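Steketti Day Center, Toy and Low Storage Inspection
Checklist 14: plush toys, tiered shelf, floor and edges
Inspection date: 17 February 2024
Inspected by: Darcy Pelletier
Second check: Wekesa Mfinanga
Asset reference: 666 (tiered shelf, pink)
Result codes: P = pass, C = pass with comment, R = remove from use, N = not checked

Scope
This sheet covers the pink oval shelf, the plush toys kept on it, the white floor surface where the toys are used, and the metal edging at floor level. Hard toys, books and the Zokum play mats have their own sheets. 

The condition to be checked is the condition found on arrival. Do not tidy before section 1 is complete.

Section 1. Condition as found

1.1 Toys returned to shelf at end of previous session: C
Comment: plush toys lying on the floor to the right of the shelf and toward the back. Same comment as last time. The end-of-session card asks for soft toys to be put away before the floor is wiped, and the card is still on the inside of the cupboard door where it can't be read with the door shut.

1.2 Walking route to shelf free of soft items: C
Comment: see 1.1. A plush toy compresses underfoot and slides on a smooth floor. Recorded as a slip hazard, low.

1.3 Shelf standing on all of its base, not on a mat edge: P

1.4 Nothing stored on top tier above the height limit: P
Comment: limit is 110 mm for anything left standing on the top board. Soft toys are exempt but should not be piled.

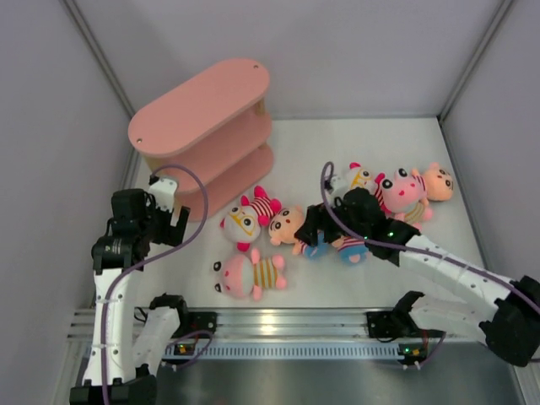

1.5 Floor wiped before toys are put back: N
Comment: toys have to come up first. Move to section 4 and return to this line at the end.

Section 2. Shelf

2.1 Top board free of cracks and raised edges: P
Comment: checked by hand around the full rounded outline. No sharp spots. The pink surface has no lifting that a fingernail can catch.

2.2 Holes in top board: C
Comment: there are two, one toward each end. Both were probed with the small-finger gauge. Edges smooth. They are part of the shelf as supplied and should not be filled or used to hang things from. The ribbon noted on the previous sheet has been taken off.

2.3 Posts tight at both ends: C
Comment: the light wooden posts were twisted by hand one at a time. One on the wall side turns slightly under firm pressure and does not lift. Mark with pencil at the joint, retest in March. If the pencil line has moved by then, the shelf comes out of use until the post is reglued. Do not use tape as an interim repair. Tape hides the joint and the next inspector will pass it.

2.4 Splinters on posts: P
Comment: cotton cloth drawn up and down each post, no snagging.

2.5 Gap between tiers: P
Comment: the openings are wide enough for a child's forearm to go in and come out again without turning. The tight point is beside a post, where a bulky toy can wedge. Toys should be put in from the long open side, head first or feet first, and not pushed in past a post.

2.6 Stability, sideways push at top board: P
Comment: steady with toys on the lower tiers. Less steady with the lower tiers bare and weight on the top. Load from the bottom.

2.7 Fixing to wall: N
Comment: freestanding. The wall panels are not to be drilled. Jabari Kirui has been asked whether a bracket to the floor is permitted and the answer is outstanding.

Loading order for the shelf, to be copied to the card:
Bottom tier: largest and heaviest plush.
Middle tier: the rest.
Top board: leave clear at the end of the day.
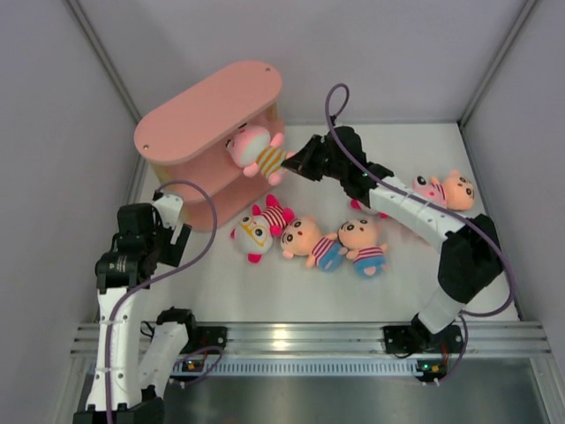
Nyokabi Lyimo questioned the loading order in the comment box. The younger group can't see into the bottom tier when they are standing, she wrote, so whatever goes there stays there, and the children pull from the middle until it is bare. She would prefer the favorites at the bottom, where the children have to sit down to reach them, and the size of the toy ignored. She added that the glasses-wearing ones are fought over wherever they are put.

Reply, D. Pelletier: accepted in part. None of the plush is heavy enough to make size decisive. The rule that matters is that the lower tiers are filled before the top board is used. Card to be reworded as "bottom tier first, any toy." The position of particular toys is for room staff to decide.

Section 3. Plush toys

Method: one toy at a time, under the lamp, both sides. Pull test by hand on ears, arms and feet. Squeeze the full length of the body for hard lumps. Run a thumb along every seam. A toy that fails any line is bagged and does not go back on the shelf the same day, whatever is promised to the children.

3.1 Eyes and facial details secure: P
Comment: no eye lifted under a fingernail. Where the detail is stitched, check for broken loops as well as looseness, a broken loop being the first sign that the rest will go.

3.2 Ears: P
Comment: the rounded peach ears take most of the handling, as these are what the children carry them by. Seams closed. Slight stretch at the base of one ear, no stuffing showing.

3.3 Arms and feet: P
Comment: small and stubby on all of this batch, which keeps them out of trouble. No limb turned more freely than its partner.

3.4 Striped body sections: C
Comment: check the join between the stripes and the plain fabric above and below. On the pink toy with the orange and pale stripes there is a loose white thread lying in an arc across the band. Establish whether it is attached before cutting. A thread that has only settled on the fabric can be picked off. A thread that comes from a seam is to be trimmed close, and the seam pulled again afterward. Do not draw it out by hand.

3.5 Surface fuzz: P
Comment: slightly fuzzy pile is normal for this fabric. Fail only if fibers come away in quantity when a strip of masking tape is pressed on and lifted.

3.6 Care labels present and legible: C
Comment: some have been cut off, probably at home by a helpful parent before donation. Toys without a label are washed on the cool cycle in a net bag and dried flat. If a toy does not survive that, it was not suitable for the room.

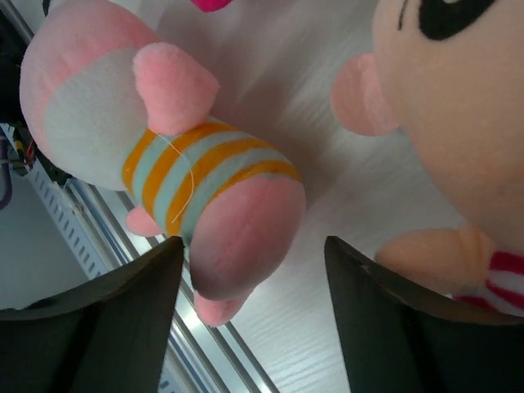
3.7 Odor: P
Comment: check close to the fabric. A musty toy is washed once. If it is still musty after drying it is discarded and not washed again.

3.8 Stuffing evenly distributed: P
Comment: rounded lower bodies hold their shape. Any toy that has gone flat in the middle and hard at the ends has been dried too hot.

3.9 Source recorded: C
Comment: the register lists the supplier as Zalewska for most of the plush and leaves the rest blank. Blank entries to be filled or marked "donated, unknown." Meirion Parri has the delivery notes.

Comment from Meirion Parri: delivery notes are in the Roneo cabinet, second drawer, filed by month and not by supplier. The unlabeled ones did not come through me. Please stop writing "see Meirion" in the source column.

Reply, D. Pelletier: noted. Column amended.

Section 4. Floor surface and edging

4.1 White surface free of lifted edges: P
Comment: straightedge laid across and along. Nothing raised. The fine parallel grain lines on part of the surface are a pattern and not scratches. They have been reported as damage before.

4.2 Open edges of surface: P
Comment: run a cloth along the full straight edge. Snagging means a chip.

4.3 Aluminum rail, burrs: C
Comment: grooves and slots collect lint and plush fiber. Clean with a dry, soft brush, following the grooves, then wipe. Wet cloths leave the fiber packed into the slots. Small fingers go into anything slotted, so the exposed ends of the slots are to be felt for burrs individually, with a cotton glove and then without.

4.4 Rail seated against surface: P
Comment: no movement under hand pressure. 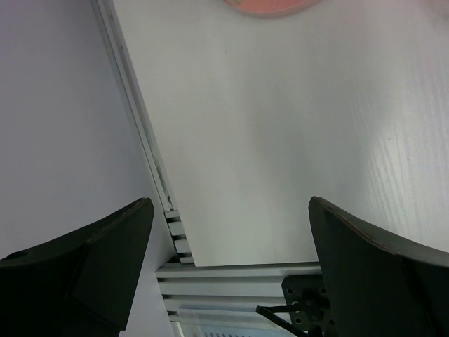 Items 4.1 to 4.3: white surface with grain lines, and grooved rail with slotted section.

4.5 Metal trims where wall panels meet: P
Comment: thin, flat, no projecting ends within reach from the floor.

Actions
Retest pencil-marked post in March. D. Pelletier.
Resolve thread under 3.4 before the toy is put back. W. Mfinanga.
Reword end-of-session card and move it to the outside of the cupboard door. N. Lyimo.
Answer on floor bracket, 2.7. J. Kirui.
Complete source column, 3.9, from the delivery notes.
Line 1.5 to be closed by whoever wipes the floor, with initials.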